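作業ノート 01/06/2025
草木染めと布の手入れ、玉ねぎの皮の続き

先月から引きずっている玉ねぎの皮染めの件、ようやく腰を据えて書く時間ができたので、忘れないうちにまとめておきます。日曜の工房は静かで、やかんの音を聞きながら書いているとつい余計なことまで書いてしまうのですが、あとで読む人(たぶん来年の自分)は適当に飛ばしてください。

まず皮のこと
5月のあいだに台所で貯めた皮と、Hullportの八百屋さんが袋ごと譲ってくださった分を合わせて、乾いた状態で287グラムになりました。八百屋さんの皮は外側の茶色いところばかりで、うちの皮よりずっと色が濃いです。うちのはどうしても薄皮や白っぽいところが混じるので、煮出したときの色がやさしいというか、少しぼんやりします。今回は混ぜて使いましたが、次は別々に煮て並べてみたいと前から思っていて、前回のノートにも同じことを書いていました。いつも思うだけで混ぜてしまう……。

皮はざっと水で流して土を落とし、不織布の袋に入れて煮ました。袋なしで煮ると細かいかけらが布にくっついて、そこだけ点々と濃くなるんですね。あれはあれで味があるのですが、今回は無地に近い仕上がりにしたかったので袋を使いました。沸いてから弱火にして、色がもう出ないかなというところまで。途中でお茶を飲んでいて時計を見るのを忘れたので、時間は書けません。次はちゃんと書きます。

布
染めたのはUterの生成りの綿で、下処理の前に量って581グラム。2枚に分かれていて、片方は去年の秋に買って棚の奥で眠っていたもの、もう片方は春に買い足したものです。同じ品番なのに手触りがほんの少し違って、古いほうがしゃりっとしています。糊の量が違うのか、棚で乾いたせいなのか、指で触っただけではわかりませんでした。

糊抜きは前の晩にお湯につけて、翌朝もみ洗い。水がうっすら黄色くなったので、それが透明になるまですすぎました。ここを急ぐとむらになるのは冬に痛い目を見て覚えたので、今回は我慢してゆっくりやりました。豆乳の下地は、薄めたものに浸して絞って干すのを一回だけ。二回やったほうが濃く入るのはわかっているのですが、豆乳の匂いがしばらく工房に残るのがどうも苦手で、一回で許してもらいました。

媒染
ミョウバンはいつものGarciaのもの。お湯でよく溶かしてから水で薄めています。冷たい水にいきなり入れて底にざらざら残ったことがあるので、自分用に念を押しておきます。先にお湯です。布を入れたら最初のうちは手を休めずに動かし続けて、そのあとは時々返す程度。古い布のほうがよく浮いてくるので、菜箸で何度も沈めました。

鉄のほうは端布だけ試しました。ほんの少し入れただけで、黄色が苔のような渋い緑に寄っていくのは何度見ても楽しいです! ただ、調子に乗って足すとすぐ暗くなって、戻せません。端布の三つ目がまさにそれで、隅に「入れすぎ」と鉛筆で書いて見本帳に貼りました。失敗した布のほうがあとで役に立つことが多いので、捨てずに貼っておいてください。

染め
鍋は大きいほう。染液がぬるいうちに布を入れて、そこからゆっくり温度を上げました。みかんの缶詰みたいな明るい橙がかった黄色が出て、引き上げたときは思わず声が出ました。もちろん乾けば落ち着くのですが、あの瞬間がいちばんきれいで、毎回そのままの色で止まってくれないかなと思います。

火を止めてからそのまま冷めるまで置いて、途中で二度ほど広げ直しました。折り目が同じところに当たったままだと線が残るので、面倒でも広げ直すこと。今回は一か所だけ、端から手のひらひとつ分くらいのところに薄い筋が出ました。たぶん鍋の縁に引っかかっていたところです。縫うときに縫い代に隠れそうなので、このまま進めます。

すすぎと干し
水を替えながらすすいで、軽く絞って陰干し。脱水機は使っていません。前に脱水の皺がそのまま色の皺になったことがあって、それ以来こわくて手で絞っています。腕は疲れますが、その分、布とゆっくりつき合える気がします。北側の窓に渡した紐に掛けたら、夕方の風でふわふわしていて、しばらく眺めてしまいました。

色の感想
乾いた色は、からし色よりもう一段やわらかい黄色です。古い布がわずかに濃く、新しい布は少しだけ赤みに寄りました。並べればわかるけれど、離して使えば気にならない程度。卓布の試作に使うなら、二枚をはぎ合わせずに別々に仕立てたほうがよさそうです。

卓布の柄のこと
丸い卓に掛ける布は、無地だと縁の落ち方がよく見えてきれいな反面、食べこぼしの染みも同じくらいよく見えます。その点、柄ものは頼もしいです。くすんだ桃色に生成りの大きな水玉、そこへ枝角の鹿の黒い影絵、という組み合わせは、私ならまず思いつかない取り合わせで、でも丸い卓に掛かると水玉が縁で折れて半分になるところがかわいらしいんですね。玉ねぎの黄色でも、糊置きで大きな丸を白く抜いたら似た感じにできないかと考えています。丸の大きさは揃えないほうが、手で置いた感じが出て好みです。

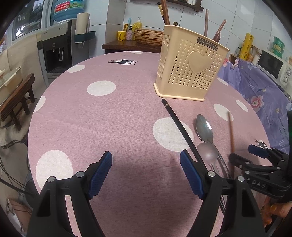 糊置きの下調べ
型はまだ切っていません。Flastoの渋紙が棚に残っているので、それで大小の丸をいくつか切ってみるつもりです。糊は米ぬかともち粉で、固さは耳たぶより少しゆるいくらいから。心配なのは、玉ねぎの染液を温めて使うと糊が先にゆるんでしまうことで、刷毛で引き染めにするか、冷ました濃い液に短く浸すのを重ねるか、どちらかになりそうです。引き染めなら豆乳の下地は二回にしたほうがよいでしょうね。匂いは窓を開けて我慢します。

残った染液
漉して瓶に入れたものが800ミリリットルあります。冷蔵庫のいちばん下の段、紙を貼った瓶がそれです。おいしそうな色をしていますが飲みものではありません。置いておけるのは長くても一週間と思ってください。少しでも変な匂いがしたら庭の隅へ。煮終えた皮はもう堆肥の箱に入れました。

洗濯の試し
端布を三枚に切り分けて、一枚はそのまま見本帳、一枚は中性の洗剤で手洗い、もう一枚は窓辺に半分だけ紙をかぶせて日に当てています。玉ねぎは日光に弱いほうではないと思うのですが、前回の端布は窓側に置いた面がどことなく白っちゃけて見えたので、今度はちゃんと紙で隠して比べます。紙がずれないように待ち針で留めてあります。掃除のときにうっかり外さないようお願いします。

次にやること
八百屋さんに袋を返しがてら、また皮をお願いする。
皮を混ぜずに煮る。今度こそ。
煮る時間を書く。台所のタイマーを工房に持ってくること。
型紙の丸を切る。小さい丸は彫刻刀より皮ポンチのほうが早いかもしれません。
鍋の縁のざらつきを見ておく。布が引っかかったのと関係があるかも。

やかんのお湯がなくなったので、今日はここまでにします。紐の布は明日の朝取り込みます。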